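5장. 가정용 정리 작업 설정

5.1 적용 범위
본 장은 Iron 양팔 핸드헬드 그리퍼를 사용하여 탁자 위 물품 정리 작업의 시연 데이터를 기록하고, 이를 Hosten 제어기에서 재생하기 위한 절차를 다룬다. 기준 작업은 투명 아크릴 거치대, 노란색 음료 팩, 흰색 가방으로 구성된다. 4장의 손목 케이블 점검을 마친 후 진행한다.
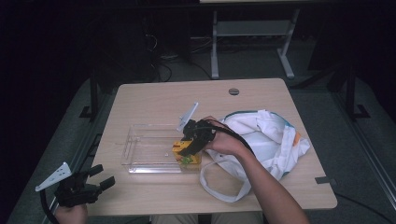
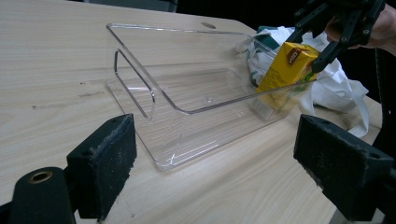
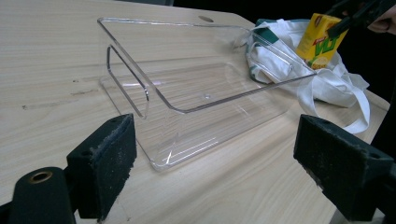 기준 작업 물품: 투명 아크릴 거치대와 노란색 팩

현재 기계가 이 정도의 집안일을 혼자 처리할 수 있는가?

조건이 고정된 경우에 한해 가능하다. Morkcombe 시험실에서 동일한 탁자, 동일한 물품으로 80회를 재생한 결과 74회가 완료되었다. 물품의 종류나 탁자 높이가 바뀌면 이 결과를 적용할 수 없으며, 시연을 다시 기록해야 한다. 사람이 없는 상태에서의 상시 운전은 현재 펌웨어에서 지원하지 않는다.

5.2 준비
1. 탁자 상판의 먼지를 마른 천으로 제거한다.
2. 양쪽 그리퍼의 패드 표면을 확인한다. 패드가 들뜨거나 찢어진 경우 교체한다(부록 B).
3. 제어기 전원을 켜고 상태 표시가 '대기'로 바뀔 때까지 기다린다.
4. 메뉴에서 [작업] > [새 작업] > [탁상 정리]를 선택한다.
5. 왼쪽과 오른쪽 그리퍼를 차례로 완전히 열었다가 닫아 영점을 등록한다.

주의: 영점 등록 중에는 턱 사이에 손가락을 넣지 않는다.

5.3 시연 기록
1. 거치대를 탁자 위에 놓는다. 작업자와 거치대 사이에 그리퍼가 움직일 공간을 확보한다.
2. 가방의 입구가 접혀 있으면 펴고, 손잡이 끈이 그리퍼의 이동 경로에 걸리지 않도록 정리한다.
3. [기록]을 누르고 신호음이 2회 울린 후 동작을 시작한다.
4. 음료 팩은 윗부분을 잡는다. 옆면 중앙을 강하게 누르면 팩이 변형되어 이후 파지 폭 값이 달라진다.
5. 팩을 목표 위치에 놓고 턱을 완전히 연 다음 그리퍼를 위로 뺀다.
6. [정지]를 누른다. 동작 도중 물품을 떨어뜨린 기록은 삭제하지 말고 '실패'로 분류한다.

참고: 투명 아크릴은 깊이 추정 오차가 크다. 거치대 모서리의 반사가 화면에서 지나치게 밝으면 조명 각도를 조정한 후 5.3의 1단계부터 다시 수행한다.

참고: 천 가방처럼 형태가 일정하지 않은 물품은 매회 놓인 모양을 바꾸어 기록한다. 한 가지 모양만 기록하면 재생 시 가방 입구를 찾지 못하는 경우가 늘어난다.

5.4 재생 확인
1. 그리퍼를 Eichhorn 로봇 팔 거치부에 장착하고 고정 나사를 조인다.
2. 속도를 '저속'으로 설정한다.
3. 비상정지 버튼에 손이 닿는 위치에서 [재생]을 누른다.
4. 팔이 거치대에 접촉하거나 팩이 턱에서 미끄러지면 즉시 정지한다.
5. 연속 2회 정상 완료 후에만 속도를 '표준'으로 변경한다.

주의: 내용물이 든 음료 팩은 파지력 초과 시 파손될 수 있다. 최초 재생에는 빈 팩을 사용한다.

5.5 오류 표시
E-11 파지 폭 불일치: 영점을 다시 등록한다.
E-14 물품 미검출: 조명과 물품 위치를 확인한다.
E-20 케이블 장력 초과: 전원을 끄고 손목 쪽 케이블의 꼬임을 푼다.

동일한 오류가 반복되면 기록 파일과 제어기 로그를 함께 제출한다. 본 장의 절차에 관한 기술 문의는 Morkcombe 시험실 Henrik Voß 앞으로 한다.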